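Castera Opens Tile Library for Home Owners and Small Builders

FOR IMMEDIATE RELEASE

Castera, the family company for wall and floor tiles, is pleased to inform that its new Tile Library will open to the public in February. The library is placed on the ground floor of the old Farouk warehouse, behind our main shop. Visitors can borrow sample tiles and take them home for up to 28 days, without payment.

Choosing a tile in a shop is difficult. The lamps in a shop are strong, and the light in a kitchen at home is different in the morning and in the evening. Many of our customers told us that they liked a tile on the shelf and did not like it anymore when it was on the wall. We hope that the library will help with this problem.
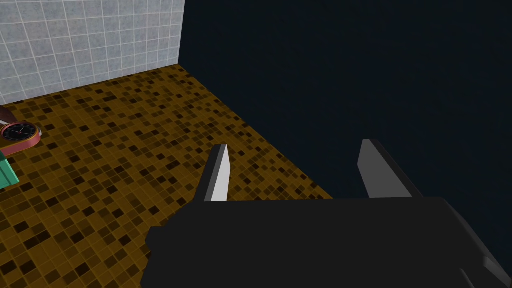 Computer rendering: a black gripper with open fingers, and the floor visible between them.

Each loan box holds enough tiles to cover a small part of a wall or floor, together with a card of grout colors. The tiles can be put against the wall or laid on the old floor. They must not be glued. One household can borrow 2 boxes at the same time. To get a library card, please bring any paper with your name and your address.

"My parents chose their bathroom tiles from a piece as small as a cookie, and they were sorry for it during many years," said Nusrat Arain, manager of the Tile Library. "I want people to live with the color for some time before they spend their money. If they bring the box back and buy nothing, this is also a good result for me."

At the opening the library will have boxes from two collections. Onasine is a group of plain rectangular tiles in quiet colors, for kitchens and bathrooms. Jirketti is a mosaic line with smaller pieces, delivered on a net backing so it is easier to cut around a window or a socket. Boxes with mixed content, in which the two collections are put together, can be prepared on request.
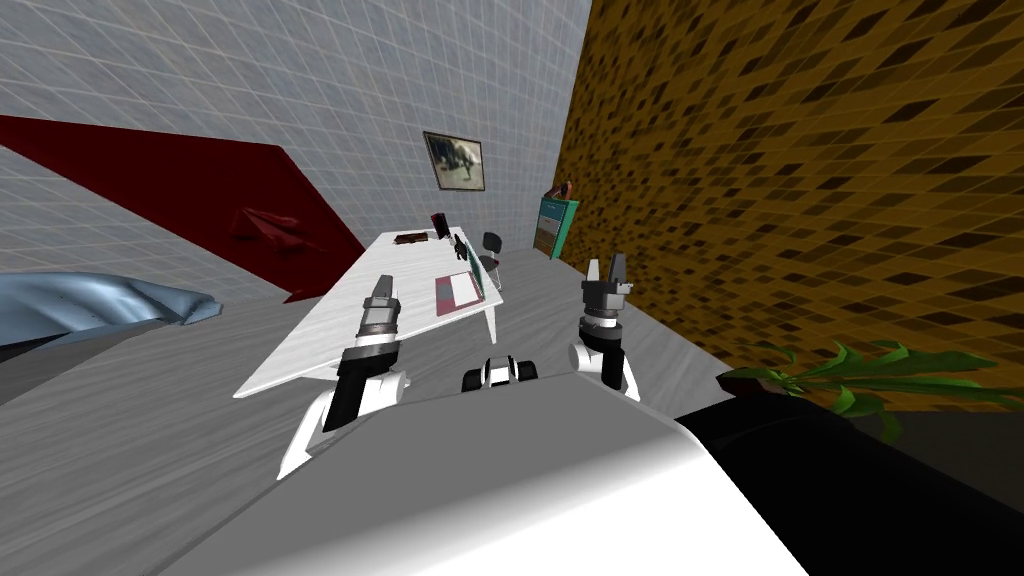
Gray-blue rectangular tiles meet a diamond mosaic in brown and golden ochre. Computer rendering.

The library will also give short evening lessons for people who wish to do the work by themselves. The lessons start at 6:30 p.m. and are given in groups of four. The first subjects are how to measure a room with walls that are not straight, how to prepare an old plaster wall, and how to plan the cuts so that very thin pieces do not come in the corner. Tools are lent during the lesson. Please wear closed shoes.

For small builders, there is a separate desk from 7 a.m. They can reserve boxes by telephone and pick them up on the way to the customer. Builders may keep a box longer than private visitors if the work is delayed, but we ask them to call us before the loan ends. 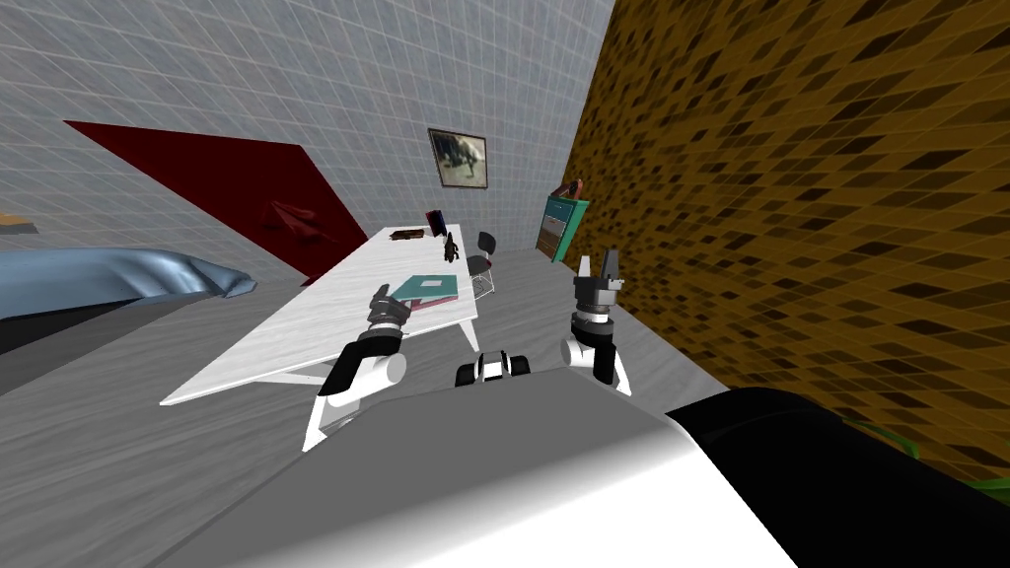
Book on the table and brown wall at the right. Computer rendering.

Broken tiles happen. For the first broken piece in a box there is no charge. For other pieces, the normal shop price is asked.

Registration for the evening lessons is open now at the Castera shop counter. Parking is in the yard, and the entrance has a ramp.

About Castera
Castera has sold tiles, grout and tools for 30 years. The company has its own cutting room and delivers to private homes and building sites.

Press contact
Nusrat Arain, Tile Library, Castera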